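Vurkemo gripper build, is it worth it?

caistack
Finished the hand-held Vurkemo jaw at the shop in Prevport. 43 printed parts, four arms, brass eyelets at the pivots. Planning to log 4000 grabs with it and train the arm from those.

dulltap
4000 grabs of what? My bet is it learns your table and nothing else.

caistack
Power strips first, then plugs.
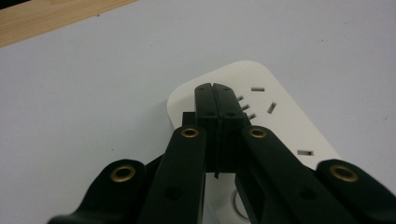 Flat pads are fine for that, and I can swap them in 7 minutes.

oldbastano
Matte black plastic arms will flex. I gave up on mine after over 20 prints.

caistack
Mine don't flex much.

dulltap
"Much." Put a scale on the tips and post the numbers. And unplug the strip before you go poking at it.

oldbastano
I'd still buy metal arms.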